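Plier le linge, vider le lave-vaisselle : où en sont les machines ?

On nous écrit souvent pour savoir s'il faut attendre le robot qui pliera les serviettes avant de réorganiser sa buanderie. Réponse courte : n'attendez pas. Voici ce qui marche, tâche par tâche, et comment s'arranger du reste.

Les sols. L'aspirateur robot fait le travail si le terrain est dégagé. Relevez les câbles, les franges de tapis et les chaussettes avant de le lancer. Videz le bac toutes les 4 sorties, plus souvent avec un chien.

La vaisselle. Le lavage est réglé depuis longtemps, le chargement reste à votre charge. Les assiettes rigides se saisissent assez bien avec une pince, les verres fins et les couvercles beaucoup moins.

Le linge. C'est le point difficile. Un tissu n'a pas de forme fixe : il faut trouver un coin, le tenir, puis en trouver un second. À la main, on le fait sans regarder. Avec deux pinces, chaque prise demande de l'attention, même quand c'est une personne qui les tient.
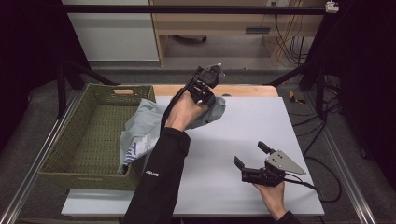 Tissu froissé saisi à la pince, au bord d'un panier tressé.

Siamak Naseri, qui répare du gros électroménager, conseille d'essayer chez soi avec deux pinces de cuisine et un torchon. On comprend vite où ça coince : le bord glisse, le pli se défait, le coin opposé reste sous le tas.

En attendant, quelques habitudes font gagner du temps :

Sortez les pièces une par une et secouez-les avant de les poser.
Pliez sur une surface lisse et claire, à hauteur de hanche.
Gardez le panier à gauche si vous êtes droitier, ouvert et sans couvercle.
Triez par taille avant de plier. Les torchons d'abord, les draps à la fin.
Ne remplissez pas le panier à ras bord.

À l'atelier, même constat. Visser ou percer en série, une machine le fait bien. Ranger des chiffons ou démêler une rallonge, cela se fait encore à la main.

Nous reprendrons cette page en mai. Prochaine fiche : détartrer une centrale vapeur.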